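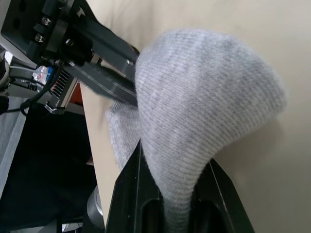
The Quiet Months
Why food bloggers stop publishing, and what brings them back

July 9, 2020

Every long-running food blog has a gap in its archive. The posts come twice a week for a year or more, then once a month, and then a cheerful note promises a new start. The next entry may be dated six weeks later, or it may not exist at all. Readers tend to take the silence personally. Writers, for the most part, describe it as a matter of hours.

Gandurent, a membership association for independent food writers, has given the question more attention than most. In May it completed a review of 126 member blogs, looking at how often each had been updated and asking the authors to account for any long pause. The association had expected to hear about fatigue. The most common answer was paid work. Writers who had started a blog in order to be noticed had been noticed, and the magazine assignments that followed took the evenings in which the blog had been written.

The arithmetic is easy to follow. A feature of ordinary length requires a pitch, a round of recipe development, at least one full retest, and a set of revisions that arrive on the editor's timetable. Holiday material is commissioned in summer, so a writer may be roasting a turkey in the same week that the market is full of peaches. Those dishes cannot be shown on the blog before the magazine appears, and by the time it does, the writer is thinking about asparagus.

Riltisico, a quarterly devoted to home baking, now addresses this in its contributor agreement. Writers may publish a related recipe on their own sites 13 days after an issue goes on sale, provided the text is new and the magazine is credited. The previous rule was three months. According to the magazine's editorial office, the change was made at the request of contributors, several of whom had turned down assignments in order to keep their own sites alive. The office reports no effect on sales that it can measure.

Other arrangements have grown up among the writers themselves. Zinska, a group blog covering the cooking of mountain villages and small river towns, was begun by three authors who each had a neglected site of their own. They closed the individual blogs and moved the archives under one name. Each author is responsible for one week in three, and a week may be traded but may not be skipped. The posts are shorter than they used to be. Comments, which had nearly disappeared from the older sites, have returned, and a good many come from readers who remember the originals and ask after particular recipes – a plum dumpling above all, which has been requested so often that it now has a permanent link on the front page.

Vlad takes the opposite course. The blog, which deals almost entirely with soups and pickles, has never kept a schedule and makes no apology for its absences. A new entry appears when a recipe has been cooked enough times to be trusted. Last year that produced 2 posts between the first frost and the end of winter, each of them several thousand words long and each still widely shared. Its readers subscribe by e-mail and seem content to wait.

Gandurent's review does not recommend one approach over another, but it does offer practical advice to members who are considering a return. It suggests that a writer prepare several entries before announcing anything, and that the announcement itself be kept brief or left out. A post that consists only of a promise, the review notes, is the kind most often followed by another silence. It also advises against redesigning the site first. Many members reported spending their first free weekend on typefaces and column widths and having no appetite left for writing.

There is the further matter of old recipes. Archives that have been left alone for years contain broken links, discontinued ingredients, and oven temperatures that the author would no longer defend. The association encourages members to correct these a few at a time and to mark the date of each correction, so that readers who printed the earlier version can see what has changed. Some writers have found that this work serves as a way back in. Retesting an old coffee cake leads to a paragraph on why the sugar was reduced, and the paragraph is, for practical purposes, a new post.

The association plans to repeat the review next year with the same group of blogs. Members who have not updated in the meantime will be included.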